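The Cousin Who Wasn't in the Boat

I got into family history the way a lot of people do, by being handed a box. My aunt was moving to a smaller place and I was the one with a car that day. The box had funeral cards in it, a cookie tin of buttons, and one sheet of lined paper with a family tree in pencil that stopped dead at a man listed only as "Bach, came over w/ brother."

That was it. No first name, no year, no brother. I was hooked by dinnertime.

Now, Bach is a terrible name to go looking for (try it sometime!). Half of what you get is about the composer, and the rest is every Bach, Back, Bock and Baugh who ever signed for a piece of land. I spent my first winter collecting other people's ancestors. I had a whole folder of them, all very nice people I'm sure, none of them mine.

What finally got me moving was giving up on Bach altogether and going after the town. The pencil tree had "Dutton" written sideways in the margin, and I'd always read it as another surname. Then one evening I was reading a land index for something else entirely and there it was, Dutton, a mill settlement two miles up the creek from Atport. I'd driven past the turnoff for years on my way to the lake.
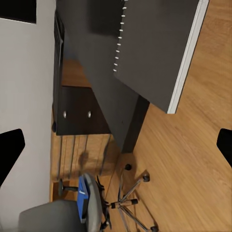

Check the neighbors, a reader wrote to me after my last column, check them on both sides and then across the road, and don't stop until you've hit the county line. She had found her own great-grandmother that way, living three doors down from a family with the same odd middle name. I wish I'd had that letter ten years sooner. When you don't know who your people are, look at who they stood next to. They witnessed each other's deeds and married each other's sisters, and when one of them moved west the rest were usually packing by spring.

So I read Dutton. All of it, page after page of the church register, 1268 entries in brown ink by a clerk who had firm opinions about capital letters and none at all about spelling. It took me most of August. Entry by entry I copied out anything that could be a Bach if you squinted, and I ended up with a Peter Back, a Petrus Bagh and a P. Bauch, who were all baptizing children with the same wife. One man! Three spellings, and I'd have bet money they were strangers.

I do most of this work at home, late, with my feet up, and I've learned the hard way that where you put things matters nearly as much as finding them. For years I kept notes on the backs of envelopes and lost a whole line of Trusommont people because I'd written their dates on a grocery receipt. If you're just starting out, pick your spot before you need it. A pair of empty white shelves built in under a sloping ceiling, like the ones in the picture, would do a beginner just fine, and you'd be amazed how fast you'd fill them. Put the copies on one and the things you still have to check on the other, and don't let them mingle.
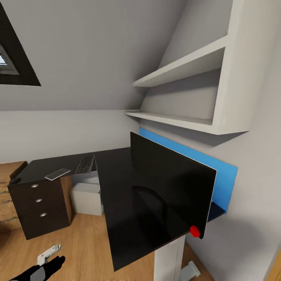 Trusommont, by the way, turned out to be the key to the brother. I'd written it off as a misspelling of somewhere else, but it was a farm, named by the family who cleared it, and it shows up on exactly one county map. The second Bach was there the whole time. He'd come over two years after Peter, on a different ship, to a different port, with a wife my pencil tree had never heard of. "Came over w/ brother" was just what got said at the table, and after enough Sunday dinners it was history. I've got his papers in their own pile now, and if I had that blue panel under the shelves I'd tape the county map right on it, where I could see Trusommont every time I sat down.

I called my aunt to tell her. She was quiet for a bit and then said she'd always heard they shared a bunk on the boat, and that her father used to tell how one of them was seasick on the other's only good coat. I didn't have the heart to argue. I've put the coat story in the file with a note saying who told it and when, and I'd suggest you do the same with yours. A story can be wrong about the boat and still be right about the coat — maybe it happened on a train.

There are still holes. I don't know where Peter is buried, and the stones at Dutton are in bad shape, with more than 50 of them down flat in the grass. I don't know why the brothers' families quit speaking, though there's a fence mentioned in a deed that gives me ideas. And I haven't been through the rest of my aunt's things yet, which she says are "in the drawers somewhere."

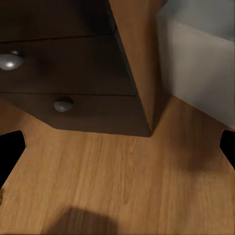
Dark wood chest of drawers with round silver knobs.

She's promised me a weekend to go through it all with her. I'm bringing folders, pencils and a pie.

Reader Comments

millcreekgal: We have Baughs from near Atport and I have always been told no relation. Now I wonder. Is the church register something you can see in person, or is it only on film?

Old Pencil: My grandmother's tree had "came over w/ cousin" on it and there was no cousin. Enjoyed this one a lot.

tess_in_the_stacks: Please write the date on the coat story!! I have 60 pages of my uncle talking and no idea what year he said any of it.

Recent Stories

Reading a Deed Without Losing Your Mind
When the Clerk Couldn't Spell
Cleaning Headstones: Leave the Wire Brush at Home
Six Questions to Ask Your Oldest Relative
Small Farms on Old County Maps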